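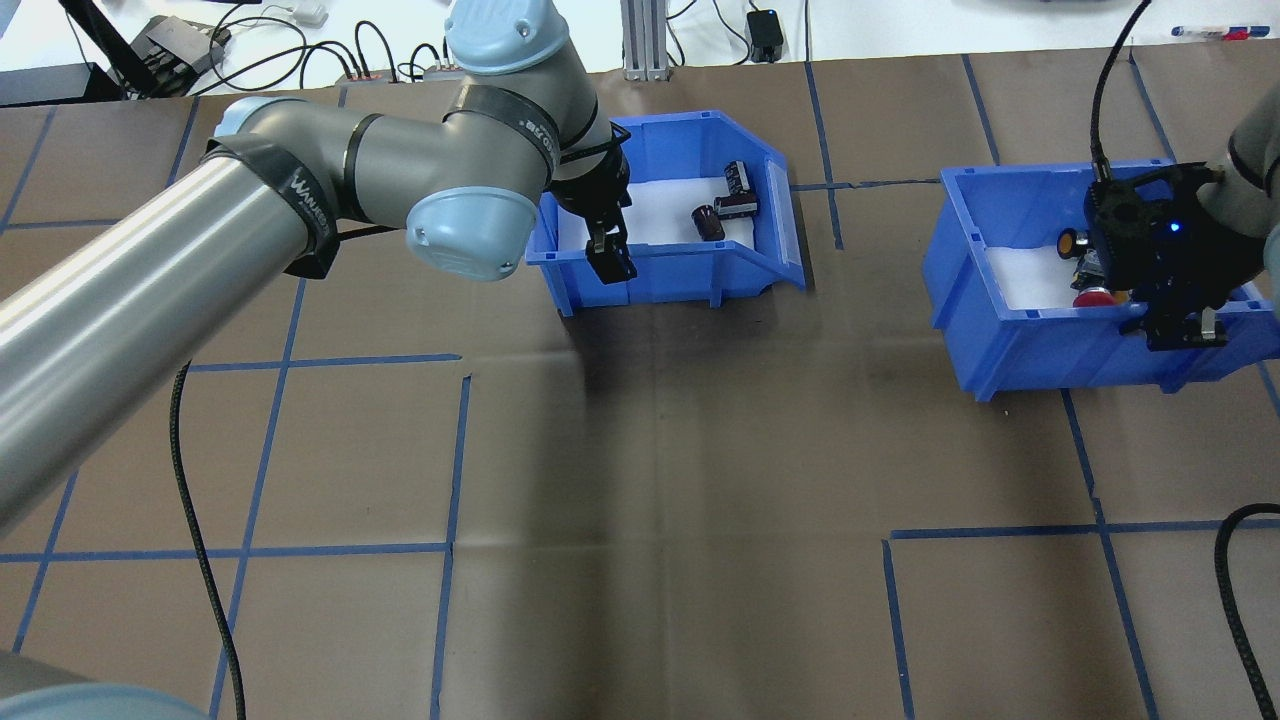

Both arms over their bins, blue tape on the table, head view.

Home | Guides | Control | Planning | Downloads

Filed under: Two-arm setups, Tooling

Stopping two arms fighting over the table: zones in Kiretti

Quick write-up, September 2020. Asked for it enough times now. Assumes you have Kiretti talking to both arms and the head camera calibrated. If not, do that guide first.

Idea is simple. Each arm gets its own zone with its own bin. Middle of the table is shared and has to be locked before anyone goes in.

1. Mark the table. Blue masking tape on brown shows up fine. Leave the middle clear. Tape is for you and for the camera check, the planner never reads it.

2. Make the zones file. One block per arm plus one for the middle:

zone left: owner=arm_l
zone right: owner=arm_r
zone middle: owner=none, lock=yes

Corners in millimetres from the table origin, clockwise. Anticlockwise loads without a word and then every plan fails. Lost an afternoon to that in March.

3. Add the bins as collision boxes. Walls and floor seperately, not one solid lump, or the gripper can't plan into it. Give the walls a bit of padding, 5 mm is plenty. The left bin has a lower opening at the front so don't copy the right one's numbers over.

4. Cables. Planner knows nothing about them. Cap wrist rotation in the limits file and keep the elbow up on approach. Holger Løken at Tangen uses a fat invisible cylinder round the forearm instead, works too, slower plans.

5. Set the hover pose. Gripper over the bin, fingers down, clear of the rim. Save one per arm. Every pick starts and ends there, makes debugging miles easier.

6. Lock timeout. Default is 700 ms, too short if your planner is on the same machine as perception. I use 3 s. If an arm can't get the lock it should go back to hover and retry, up to 4 times, then stop and shout.

7. Dry run. Speed right down, hand on the stop button, both arms going hover to hover. Then picks, one arm only. Then both.

Small dark parts: if detection drops them, put a white liner in the bin and redo the exposure. Do that before you touch any thresholds.

If it hangs with both arms waiting, check for a stale lock in the log. Restarting the Plovach bridge clears it. Proper fix is in the Silinham branch, not merged yet, wil update when it is.

4 comments | 5 shares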